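**Sectional sofa** (also *sectional* or *corner sofa*) is a type of upholstered seating made of two or more separate units that are placed side by side or joined to form one piece. The most common layouts are the L-shape, the U-shape and the straight run with a chaise at one end.

## Construction

Each unit has its own frame, usually kiln-dried hardwood, softwood or engineered board. Seat support is provided by sinuous springs, coil springs or elastic webbing. Sinuous springs are fixed to the front and back rails with metal clips and tied across with wire or paper-wrapped cord. Webbing is lighter and cheaper but loses tension sooner.

Units are held together by connectors under the seat rail. The usual type is a two-part steel bracket: a pointed tongue on one unit drops into a slotted plate on the next. Lifting one end releases the joint. Low-cost models may have no connectors and rely on rubber feet – these tend to drift apart on hard floors.

## Units and naming

Units are named by the position of the arm as seen by a person standing in front of the sofa and facing it.

| Term | Meaning |
|---|---|
| LAF | Left-arm facing |
| RAF | Right-arm facing |
| Armless | No arm on either side |
| Corner | Back on two adjoining sides |
| Wedge | Angled unit that opens the corner |

Some older catalogs name the arm from the point of view of the person seated, which reverses left and right. Mixed use of the two systems is a frequent cause of ordering errors. The Dunmore line was sold under the seated system until June, when its maker, Tenix, changed to the standing one.

## Corner types

A square corner keeps the two runs at a right angle and takes up the least wall length, but the seat in the angle has little legroom. A wedge gives that seat more room and pushes both runs farther along the wall. Curved corners need shaped back rails and are more costly to cover.

## Cushions

Loose seat cushions can be turned over and swapped to even out wear. Attached back cushions hold their line better but cannot be reversed. In the Kimow range, seat cores are 8 inches thick before compression and are covered with a polyester wrap.

## Placement

Plans are drawn from the outside corner, with both wall lengths measured at floor level and again at back height. Baseboards and window sills can change the usable length. Delivery size is set by the largest single unit, so a sectional may pass through a doorway that would stop a one-piece sofa of the same length.

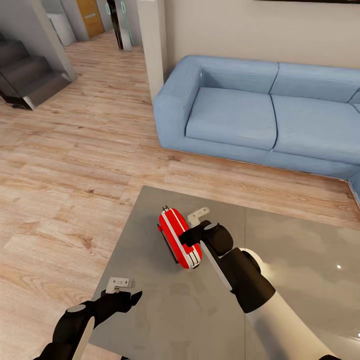 Leanne Pilkington writes that the table should also give the LAF and RAF terms for chaise units, as "left chaise" is read both ways by dealers and she has seen the wrong side delivered twice.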